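Workshop > Household machines > Inspection sheets

Apr 6, 2022
By Frida Egilsson

Kitchen unloading and loading trial: safety checklist with comments

Site: Flultcombe test kitchen. Inspected with Guðlaug Brøndum. Sheet to be filled in before each block of runs and kept with the run log. Marks are Pass, Pass with comment, or Fail.

1. Stop button within reach of the operator. Pass.

2. Stop button tested with both arms moving. Pass. Guðlaug pressed it twice, once mid-reach. Both arms held position and the hands did not open.

3. Crockery free of chips and cracks. Pass with comment. One bowl taken out of use. The Prosgate mugs are heavier than the set we had in March, so the grip setting was raised to 300 on the hand controller. Leave it there until item 9 is closed.

4. Cables clear of the floor area in front of the dishwasher. Fail. Black cables lie under the open door and across the carpet beside it. Tape them down or route them behind the chair.

5. Dishwasher door fully down before any arm moves towards it. Pass. The arm does not feel for the door, so a half-open door will be struck.

6. Lower rack pulled out and seated on its runners. Pass.

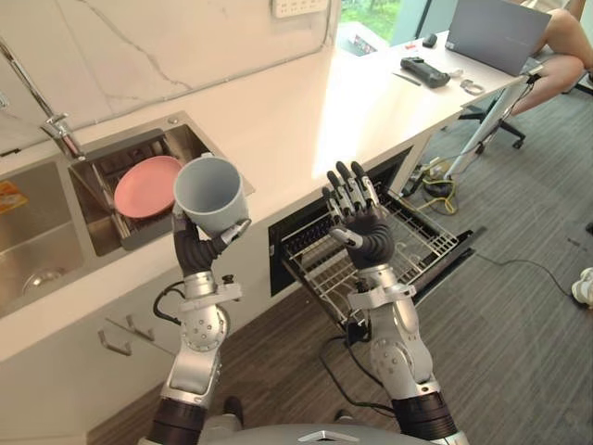
Sheet 14, issue 3

7. Mug held securely while the other hand is over the rack. Pass with comment. The left hand takes the mug from underneath and keeps it slightly tilted with the open end up. That is fine for an empty mug. It has to be turned over before it goes in the rack, and the turn is where most of the drops come from.

8. Free hand kept open and clear of the rack tines. Pass. Fingers are spread when the hand is above the rack. Check the fingertips for nicks at the end of the day.

9. Drop rate. Pass with comment. The log now stands at 1514 attempts with mugs, of which 1139 ended with the mug in the rack the right way down. A person would be ashamed of that. It is a good deal better than March, but I would not put it in anybody's home.

10. Plates. Not assessed. Plates on edge in a draining rack are still hard for the hands to get behind, and Guðlaug wants a separate sheet for them.

11. Worktop dry near sockets and laptop. Pass. Water is off at the tap for all runs. This needs saying in any report we send out - a machine that loads clean, dry mugs has not done the washing up.

12. People seated or standing outside the reach of the arms. Pass with comment. Closed shoes please, for anyone in the room.

Overall: runs may go ahead once item 4 is put right. Loading mugs under supervision is acceptable. Unattended running is not, and I see no case for it this year.

Frida Egilsson

Related items
Baldursdóttir gripper pads: wear after 2895 cycles
Islow floor sweeper, second inspection
Folding towels: what the arms still get wrong
Bench tidying checklist, issue 2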